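# Luradeo Clinic Wait Times: data card

Luradeo holds 283 rows of wait times from walk-in vaccine clinics in Grirnance county, one row per clinic day. It was typed up from paper sign-in sheets, so be kind to it.
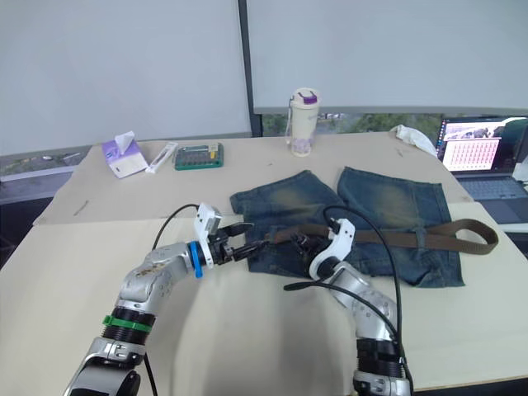
The `wait_min` column is missing in 82 rows. Blank means blank. Please don't fill it with zeros and then announce that Grirnance has cured waiting -- one report already has.

`site` is either Eberhard or Pusska. Pusska closes for lunch and its clock runs fast.

No names, birth dates or insurance details are included. Version 2 fixes the May rows, which had been entered twice with great confidence.

Updated 16/10/2025

**Comments (3)**

mfk: Is dose type in here?

maintainer: No. The sheets only say "shot".

tallpine: The zeros report was mine. Sorry.

**Related**

- Eberhard flu clinic hours
- Pusska school absence counts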